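The Polley Trial

The offer from Polley came as a leaflet and a price list. For 35 pounds a machine, their bench arm would strip office computers and sort what could be sold again. Ridolside had 1000 of them on pallets under the mezzanine, and the lease on the building ended in December. The manager signed for a trial of 15 units and asked for a written report.

Liem was given the report to write. He had taken computers apart by hand for most of his working life and he read the manual twice before he touched anything. It allowed three gripper settings. It advised the operator to remove the side panel first and lay it where the arm would not pass over it. It had nothing to say on the subject of dust. 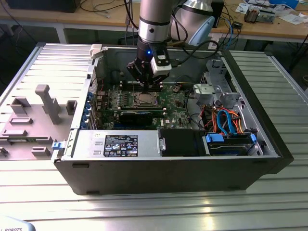

Izzati Wijaya
Contributing writer, Plultthorpe Quarterly

The first machine was a Dell. Liem laid the tower on its side on the slotted table, took the panel off and put it down on the left. He pressed start. The gripper came down over the board and stopped above the processor, with a blue light showing on the wrist.

"What's it waiting for?" asked the manager.

"It's looking."

"For how long?"

Liem consulted the manual. "Until it's sure."

The manager went back to his office. Liem wrote the start time in the first column and left the second blank. He found that he was holding his own breath during the pauses, so he wrote that down as well, then crossed it out as not relevant to throughput.

By the end of the morning he had a page of entries. Under Faults he had put: two stops, cause not shown on screen, cleared by restart. Under Noise he had put: less than the compressor. Under Comparison with manual work he had put nothing yet. He could lift a processor in the time it took to say so, and had once done it for a bet, and had bent the pins on the socket. That was a different depot and a different manager. He considered whether it belonged in the report.

In the afternoon he moved his stool closer. The leaflet promised that the arm would not tire, and as far as he could judge this was correct.

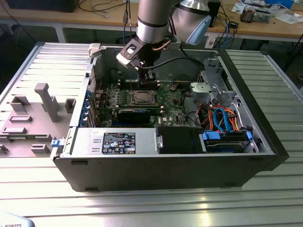
Findings

The report was dated 21 Nov 2025 and ran to three pages. Liem recommended the service for processors and memory. He did not recommend it for hard drives, where the release tabs varied too much between models. He asked that Polley add a line to the manual about dust.

The manager read it standing up.

"You've not said whether it's better than you."

"There's a column for that," said Liem.

The manager turned to the last page. In the column, in small neat capitals, was written: SLOWER. MORE CAREFUL. SEE NOTE. He looked for the note and could not find one.

"I took it out," said Liem. "It was about a bet."

The manager signed the order and went to see about the pallets.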